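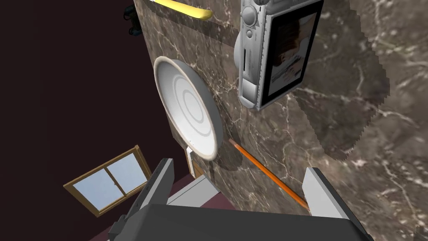

Hello all,

Sorry for the slow reply, the digest only reached me this morning. On Saturday, February 21, 2015, a member at the Birevgate end of the list wrote:

> Has anyone tried the Flirkska oat cream for dry, flaky patches round the nose? I've been through two tubs of the Upadhyay balm and my skin just drinks it up. Also, is it daft to wash my face three times a day?

Not daft, but I'd cut it down! I was a three-times-a-day washer for years and my cheeks felt like paper by teatime. A few things I do now (I'm no doctor, mind):

- Wash once, at night, in lukewarm water. Mornings I only splash. My skin sulked for 10 days or so of this and then settled down.
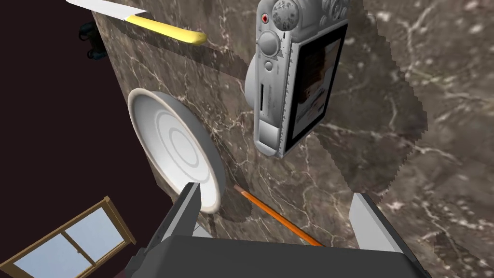
- Put the cream on while your face is still damp. I use the Flirkska one, a blob the size of a pea, and it does sting a bit the first night if you're already sore.
- Leave the scrubs alone. I had a Godex one with gritty bits in it and gave it to my sister, who loves it (she has skin like a rhino).

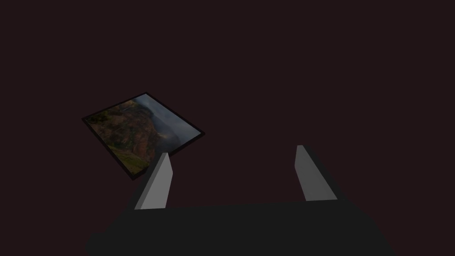

- Give any new thing five weeks before you swap. I used to change every few days and never knew what was helping.

The Upadhyay balm is lovely on elbows and heels, so don't bin what's left. Has it got worse since October, by the way? Mine always does once the heating goes on.

Let us know how you get on x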